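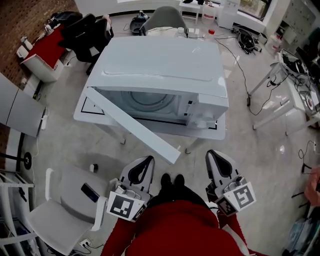 Olumide Akande has been repairing kitchen appliances since he was nineteen, and for the last six years he has run the weekly repair bench at Wastunora, a reuse shop with a workshop behind it. Last year the bench took in 1,653 items. Of those, 1,367 went home working.

"Kettles and toasters, mostly," he says. "Then lamps, radios, the odd hairdryer. People think it will be something complicated and very often it's the plug."

He trained with a hire firm called Poulain, which rented cookers and fridges to landlords. The work was steady but he didn't like how much was thrown out. "If a part cost more than a certain amount, the whole thing went in the skip. I used to take the knobs off first. I've still got a drawer of them."

The knobs have their uses. A missing dial is one of the commonest reasons people give for replacing a cooker, he says, and a second-hand one costs almost nothing.

Microwaves are a different matter. The bench will look at a plug, a turntable or a door that has been knocked, but Akande won't let anyone there take the casing off. "There's a capacitor inside that can kill you after it's been unplugged. Those go to someone with the right training, and I tell people that at the door."

I asked what owners could do for themselves. Cleaning, he said. He suggests a bowl of water with a slice of lemon, heated until it steams, then left with the door shut before wiping round. "Take the plate out and wash the ring under it as well. Half the grinding noises I hear about are crumbs."

Remedios Aranda, who keeps the bookings, joined in May after bringing in a sewing machine. She would like a second bench for textiles, though the room would need new sockets and the quote came to 700 pounds.

"We'll get there," she says. "The waiting list is 107 names at the moment and a lot of those are zips."

Akande is less keen on growing. He would sooner see the same bench in more towns – he has already helped a group in Fuvach set up theirs, and lent them his spare meter. He hasn't had it back yet.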